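Subject: Re: [bins-and-blocks] grey bins, what's staying and what's getting scrubbed
From: Maysoun Azar
Date: May 2021

Hi all,

Quick one before I run for the train. Replying to Zübeyde's below, sorry, should have done it last week.

Zübeyde Toprak wrote:
> Can someone who has been near the two grey bins lately tell me
> what state they're in? I've got 600 dollars left in the
> consumables line and Danside want an answer on replacement
> panels. Also nobody has told me which blocks live in there now.
> The label sheet still says the Ekalo set and I'm pretty sure
> that went back in the cupboard.
>
> And is it OK to use the Sundovine cleaner on the inside or does
> it go streaky? Last time I tried it on the trolley it looked
> worse than before I started.
>
> Zübeyde

OK, in order, more or less.

1. State of the bins

Front one is fine to keep using, I reckon. Just ugly. The sloping off-white panel at the rear is the worst, scraped along the lower part with grey patches. Right inner wall has a brownish scuff down the middle. Left wall is plain grey and I'd leave it alone. Floor is all cloudy scuffs and streaks but it's metal and I don't think anyone minds.

There's also a small round hole in the floor, lower left. Please don't fill it!! I've got a note saying it's meant to be there. If someone knows better speak up.
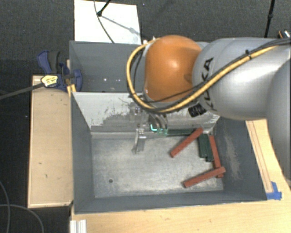 2. Blocks

Reddish-brown ones, the Manurung set. Three in the front bin at the moment, all over on the right. The Ekalo ones are back in the cupboard like you thought, second shelf, in the tub with the cracked lid. So the label sheet is wrong and has been for a while, my fault, I said I'd reprint it and then didnt.

Can we agree that the rest of the Manurung set stays in its own box when it's not being used? I found two of them under the sink on Tuesday. No idea.

3. Cleaner

Sundovine, yes it goes streaky on bare metal. On the grey walls it's OK if you wipe it off straight away with a damp cloth. For the floor I'd use warm water and a bit of dish soap, dry with an old tea towel. Don't use the green scourers, we've got enough scratches. I haven't tried anything on the off-white panel. I suspect that's wear and it won't come off whatever you do to it.

4. Danside

They quoted 108 each for panels, plus freight, which I haven't got a figure for. My vote is one panel, the sloping one in the front bin, and leave the rest until next financial year. Haven't had a proper look at the rear bin so don't take this as me saying it's fine. Will try to get to it Thursday arvo.

Measurements: someone needs to do these again. The ones on the wiki are from the old bins and they're out by 5 mm on the long side, enough that the panel won't seat. Steel rule please, the cloth tape has stretched.

Zübeyde can you hold Danside off til Friday? If they push, just order the one panel once it's been measured and I'll sign it when I'm back.

Reprinting the label sheet tonight. Definately.

Maysoun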